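Jodorura hand unit

The Jodorura hand unit is a hand-held gripper used to record grasping motions, which are later given to a robot arm as training material. It has two fingers moved by linkage arms, a soft pad on each fingertip, and a camera that looks over the body of the tool toward the work. This article describes how the unit is set up and looked after between recordings. The name comes from the workshop where the maintenance routine was first written down, in June, by Pirjo Ruotsalainen. It was revised in August 2024.

Construction

The body is a black plastic shell with a rounded housing on each side. The linkage arms turn on metal pivots, and the fingers open and close together when the operator squeezes the handle. The pads are blue and are considered a wearing part. The camera is fixed to the body, so the fingers stay in its view during the whole recording. Because of this arrangement, a fault in the fingers can often be noticed in the recorded video before the operator feels it in the hand.

Setup

The setup starts with the full opening. The operator releases the handle completely and looks whether both arms have gone out to the same angle. If one arm stays behind, the screw on that side is usually too tight. It should be loosened by a quarter turn and the test repeated. After this the fingers are closed without any object, and the two pads must meet flat over their whole surface. A gap at the upper side of the pads means that one fingertip is mounted slightly turned.

The second part of the setup is made over the work area. Small mixed objects in an open box, placed on a dark tray, are suitable for it. The side walls of the box limit how the fingers can enter, and the objects have different shapes and colors. The tray can lie on a table, a bed or another flat support.

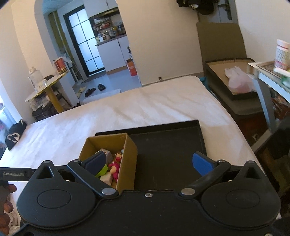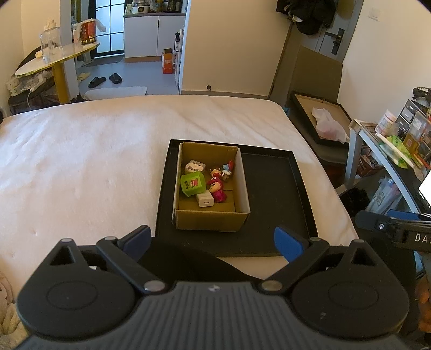
Fingers apart over the tray and the open box.

The operator holds the tool still for a short time before the first grasp. In these seconds the software, named Trestard, reads the width between the fingertips and saves it as the open position. The same is done with the fingers closed. If the operator moves too early, the saved width is wrong and all the following values are shifted. Trestard shows the opening as a number from 0 to 100, where 100 is fully open. A reading under that value with released fingers is the most common reason for repeating the setup.

Maintenance

The pads are wiped with a damp cloth after every session, and no solvent is used on them. Dust and paper fibers from cardboard stick to the pads and make them slippery, so after work with boxes they need more attention. The pads are changed as a pair. In the maintenance notebook of the workshop, the first pair is recorded as changed after 3529 grasps, when small objects had started to turn between the fingers.

The pivots get one drop of light oil each. Too much oil comes out at the side and collects dirt, and then the arms move heavily. Fine scratches on the shell are normal and do not influence the function. A crack near a screw is a different matter, and the shell should be replaced.

Common faults

Uneven opening is mostly caused by a tight pivot, less often by a bent arm. A bent arm is not straightened, but exchanged.

A clicking sound during closing comes from a loose pivot pin. The workshop uses pins from the supplier Coşkun, which are delivered in bags of nine. The older Eko pins are a little shorter and should not be mixed with them on the same tool.

A shaking picture with a quiet hand points to a loose camera mount. After the mount is fastened, both finger positions have to be saved again in Trestard.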